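Kitchen notes: looking after a double sink

The sink questions keep coming in, so this item deals with the one-and-a-half-bowl type: a larger basin for washing, a smaller one for rinsing and draining. Tedska has fitted this layout in 81 kitchens to date, most of them with a white benchtop.

Stainless steel marks in two ways. The first is scale, a chalky film left when hard water dries on the metal. The second is fine scratching, which is permanent but blends in over a few years. Scale comes off with white vinegar and water in equal parts. Leave it on for five minutes, wipe along the grain, rinse and dry with a cotton cloth. On a brushed finish, always follow the direction of the lines. A circular motion leaves a dull patch that shows under strong light. 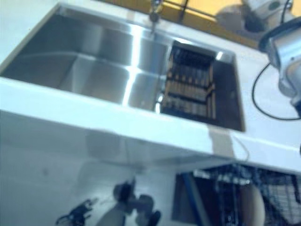
Double sink with squared rims, drainer insert in the smaller basin.

Slatted inserts need more attention than the bowl. Food and soap collect between the bars and on the underside. Lift the insert out once a week, brush each gap with a narrow nylon brush and stand it on edge until dry. Clean the floor of the basin before it goes back in. Do not leave a wet insert in place overnight — the steel underneath stays damp and a brown stain can form. The stain is usually on the surface only and comes away with a cream cleanser.

For scratches, Michiels suggests a grey non-woven pad of 600 grit or finer, used dry and with light pressure. Try it first in a back corner. Steel wool should be kept away from the sink altogether, as broken fibres lodge in the grain and rust.

Check the sealant where the rim meets the benchtop twice a year. If a fingernail lifts the bead, cut out the whole run and redo it with neutral-cure silicone. Patching over old sealant rarely holds. Allow 24 hours before using the sink again.

Enico nylon brushes are in stock at the Vestar counter. The July item will cover tap washers and aerators.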